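About Ukus

Hi, I'm Yamuna Pai, and I started Ukus because I wanted small laundries to be able to get a folding station without hiring an engineer to go with it. My family ran a wash-and-fold shop on Saengthong Street for years, and I spent most of my teens at the back table with a mountain of other people's pants. I still fold a mean fitted sheet, by the way!

What we sell is a kit called Lasov. You get 2 arms, a pair of grippers, a white tabletop, the head camera and all the software, already set up to talk to each other. We bring it to your shop, bolt it down, and spend a day teaching it the stuff you see most (towels for some people, jeans for almost everybody). If you'd rather rent than buy, it's $750 a month, and that covers visits from us when something needs fixing.
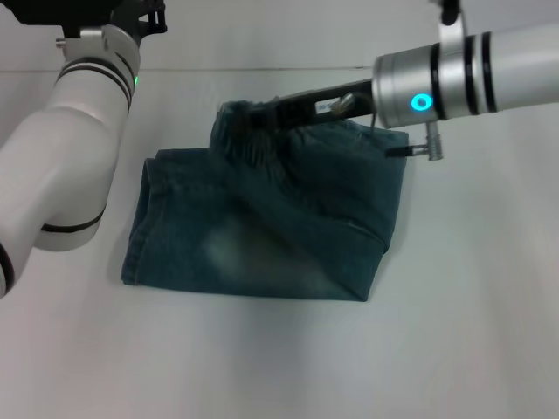
Jeans took us forever, I'll admit. Denim is heavy and stubborn, the waistband bunches up the second you pinch it, and every pair has been worn in differently. We kept a bin of 20 pairs from thrift stores in the workshop and went through them over and over — stiff ones, baggy ones, one with a zipper that hates me personally. Lasov is slower than a good human folder and I won't pretend otherwise. But it'll keep going through the dull part of the evening while you're up front with customers, and the shops we work with seem to like that trade.

There are four of us now. We share a building with Prornano, who make the tabletops and put up with a lot of noise through the wall. Everything gets put together and tested here before it goes on the truck, and I still do most of the installs myself (I like meeting people, and I really like seeing other shops' back rooms).

We don't do shirts on hangers yet, so please don't buy a kit for that. Socks are a maybe. If you're curious, send me a note with what's in your busiest bin and how much table space you've got, and I'll write back and tell you if we're a fit.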